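Handout 5 – Street running: rules and good practice for small ground robots

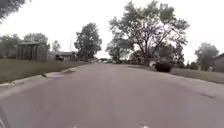
Who is responsible for the robot when it is driving itself on a public street?
The safety operator on shift, every time, whoever wrote the software and whoever booked the slot.

Notes from the second half of the lecture, tidied up a bit. Read with the Nodthorpe site rules (on the course page). Corrections to Abimbola Fashola please, by email, not shouted down the corridor.

Where the rules come from

Three layers. Top layer is the law of the road – applies to you like anyone else, and it changes depending on where you run, so look it up for the place and not for home. Middle layer is published standards on robot safety, risk assessment, emergency stops and so on. You do not need to learn clause numbers for this course. You do need to know that a risk assessment is written BEFORE the run and that somebody signs it. Bottom layer is ours, the site rules. Where layers disagree the stricter one wins. If you can't tell which is stricter, don't run, ask.

Residential streets are not the easy case

Students always pick them first. Low speed, wide road, hardly any traffic. Fine, but look at what the robot has to work with. No painted lane lines, so a lane keeper tuned on marked roads has nothing to hold on to. Kerb pale grey against grey asphalt, low contrast on an overcast day. Cracks and patches in the surface that can read as an edge. A driveway apron or the like, where the kerb seems to melt into the pavement and the "edge of road" stops being a clean line. Trees over the road – satellite positioning gets worse under leaves, often just when the camera view gets worse too.

So: never let one cue define the road edge. Two at least, and they must fail in different ways. Camera plus map is ok. Two cameras is one cue.

Small dark things at the kerb. Could be a drain, could be leaves, could be something that moves. The rule is slow first and classify after. Groups lose marks every year for doing it the other way round.

Shrubs and parked vehicles. Anything big enough to hide a child is treated as hiding one. Dense low bush near the road counts. Speed comes down before you're level with it, not when you are.

Overhanging branches – check the mast height against the lowest branch on the walk-through. Then check again if it has rained, wet branches hang lower.

Before the run

Walk the route both ways. Write down driveways, drains, bends in the kerb, bushes, low branches.
Risk assessment signed and in the folder. A draft does not count.
Battery at 87 per cent or above at the start. Below that you charge, no arguing.
Emergency stop tested with wheels on the ground. On blocks is not a test of stopping.
Remote stop tested at the far end of the route as well as the near end.
Fixed parts of the robot's own body masked out in the camera config. If you have moved a bracket, redo the mask. An unmasked bit of chassis gets picked up as an obstacle, or worse somebody turns the obstacle threshold down to make it go away and forgets.
Log disk has space. Seperate disk from the operating system please.

During

One operator, one observer. The operator holds the stop and does nothing else. No laptop, no phone, no debugging. The observer watches the street, driveways especially.
Members of the public go first. Always. If someone wants to chat, stop the robot and then chat.
No parameter changes while moving. Stop, change, note the change in the log, restart.
Any stop you did not ask for ends the run. You may start a new one after finding the cause. "It cleared itself" is not a cause.

After

Logs uploaded the same day. Faces and number plates blurred before anything leaves the group drive, and that includes slides, posters and whatever you send your mum. House numbers too if readable.
Incident form for every contact, however small. Kerb scrapes are contacts. Near misses go on the same form, tick the other box.

Case to read: Waledbridge

Form 241 in the folder. Short version: the Wondonlow platform followed the kerb well for the whole street, then followed it up a driveway. The kerb curved in, the edge detector curved with it, map check had been switched off the evening before to save processing. Operator stopped it in good time, no contact, no damage. But read the log. The map check was off for 4000 seconds and the dashboard showed green throughout. The Fraser group's fix was dull and good: a disabled check now shows red and the robot will not leave standby. Copy this in your own projects.

Question I was asked at the end, whether a quiet street lets you drop the observer. No. Quiet streets are where people step out without looking.

For next time

Pick one street you know. One page, list of hazards, what the robot would sense for each, what it does if that sensing fails. Hand written is fine. Bring two copys, you'll swap one with the person next to you and mark theirs against the checklist.
Deadline for the full risk assessment stays in January.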